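Girnden's Repair Night Is Back, and It's Bigger Than Ever

The Jenkins Hall workbenches fill up again every Monday in September

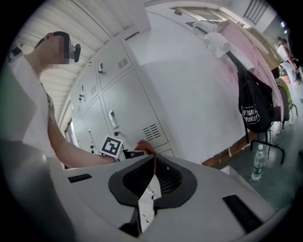

A man in a white T-shirt leans forward.

Got a toaster that won't pop or a lamp that flickers? Bring it down to Jenkins Hall! Girnden's free repair night returns this month with longer hours, more benches and a brand-new sewing corner, and the sign-up sheet is already filling fast.

Last season neighbors carried in 2,171 broken items, everything from hair dryers to a 1950s accordion, and 589 people came through the doors for the very first time. Myfanwy Gough, who started the evenings with two friends and a borrowed soldering iron, still can't quite believe it.

"We thought we'd fix a few kettles and go home," Gough said. "Then a lady walked in with her grandmother's radio, and we got it playing before closing. The whole room clapped. I was hooked!"

The hall now has room for 45 fixers and guests at a time. Radios and small appliances are on the ground floor, bikes are out back under the awning, and the new sewing corner – four machines, a big cutting table and a wall of donated thread – is upstairs next to the kitchen. Beca Gwynne will run it, and she is especially keen to see winter coats.

"Zippers are my favorite thing in the world," Gwynne said. "Most folks toss a coat over a stuck zipper, and it's often a ten-minute job. Come sit with me and you'll do the next one yourself."

Drestetau Hardware is giving away fuses, plugs and patches again this year, and the Jermont bakery across the street is sending over cinnamon rolls (get there early for those).

Doors open at 7 p.m. Guests can bring up to two items each, and anything with a cord should come with its cord. Microwaves and gas heaters can't be accepted.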